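Was ein Greifer-Abo leisten müsste

Von Eustaquio Huerta

Flerkmont verkauft sein Greifpaket Uritz seit August auch im Abonnement. Für 300 Euro im Monat erhält der Kunde zwei Parallelfinger, eine Handgelenkkamera und Zugriff auf die vortrainierten Greifmodelle. Die Hardware ist solide. Meine Einwände betreffen den Leistungsumfang, den das Datenblatt mit dem Wort »haushaltsübliche Objekte« umschreibt.

Unter diesen Begriff fallen eine Limette, eine Getränkedose und eine Kunststoffflasche gleichermaßen. Greiftechnisch haben sie wenig gemeinsam. Die Limette rollt und gibt kaum nach, die Dose ist dünnwandig und spiegelt, die liegende Flasche hat je nach Ansatzpunkt einen anderen Querschnitt. 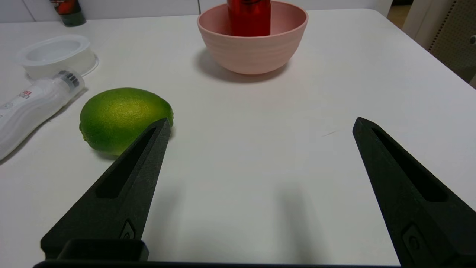 Eine einzige Erfolgsquote über alle Objektklassen ist deshalb als Kaufargument unbrauchbar. Flerkmont nennt genau eine solche Quote, ermittelt an 500 Greifversuchen, ohne Aufschlüsselung nach Form, Material oder Ausgangslage. Wer überwiegend Dosen bewegt, erfährt daraus nichts über seinen Anwendungsfall. Der Wettbewerber Sistmont weist immerhin sechs Klassen getrennt aus — bei schlechteren Gesamtwerten, aber mit verwertbarer Aussage.

Hinzu kommt die Kraftregelung. Im Basistarif ist die Schließkraft in sieben festen Stufen wählbar, eine Regelung anhand des Motorstroms bleibt dem teureren Tarif vorbehalten. Bei dünnem Aluminium ist der Abstand zwischen Abrutschen und Eindrücken klein. Feste Stufen treffen ihn nur zufällig.
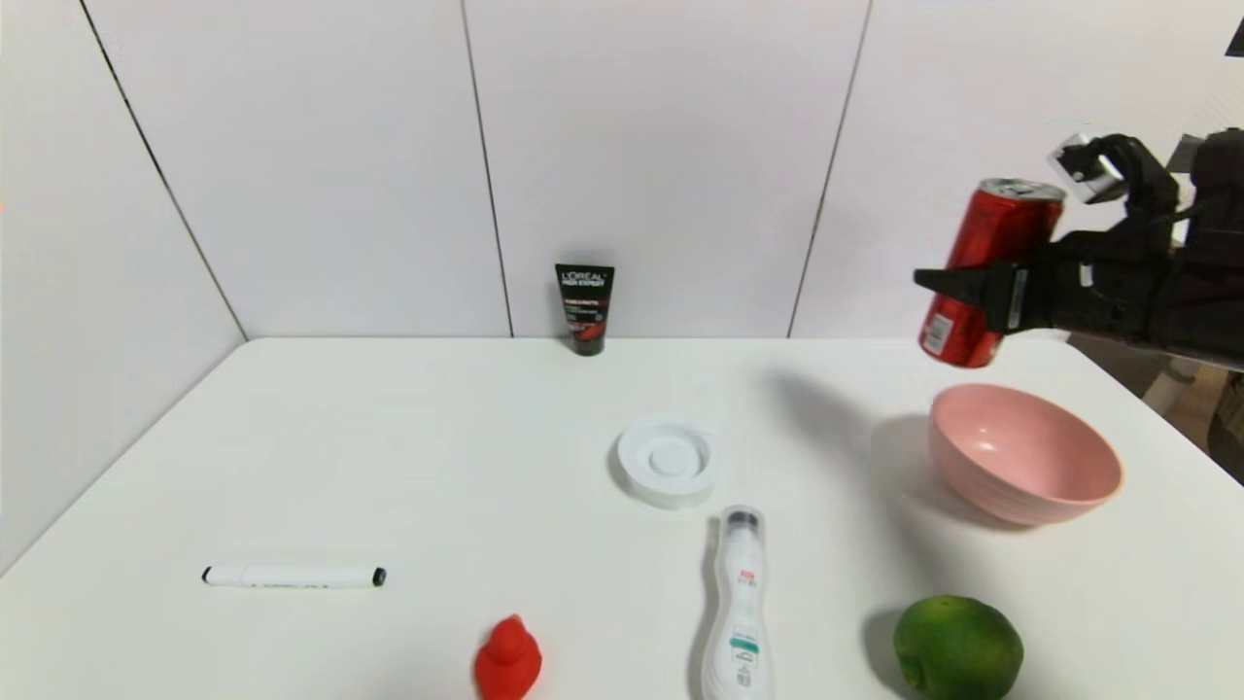
Lässt sich die Kraftregelung später nachrüsten?
Technisch ist das möglich, denn die Elektronik ist in beiden Tarifen identisch. Flerkmont schaltet die Funktion per Lizenz frei, allerdings nur zusammen mit einem neuen Vertrag.

Diese Praxis halte ich für falsch. Kraftregelung ist bei einem Greifer eine Grundfunktion und gehört in jeden Tarif. Benötigt würde eher ein Aufpreis für zusätzliche Modelle oder längere Datenhaltung — beides verursacht beim Anbieter laufende Kosten.

Die Handgelenkkamera liefert brauchbare Nahansichten, doch auf blankem Metall stören Reflexe, und bei Bewegung verwischen die Kanten.
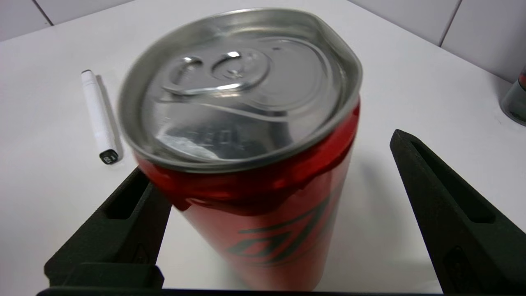
Reicht die Handgelenkkamera als einziger Sensor aus?
Für einzeln stehende Objekte in bekannter Lage genügt sie. Sobald Gegenstände einander verdecken, sollte eine zweite Kamera mit Überblick über die Arbeitsfläche hinzukommen. Der Integrator Benítez bietet dafür eine Halterung samt Kalibrierroutine an.

Ich empfehle, das Abonnement vorerst nur mit Testphase abzuschließen und die eigenen Objekte nach Klassen getrennt zu protokollieren. Vor einer Verlängerung sollte Flerkmont die Rohdaten der Versuche offenlegen.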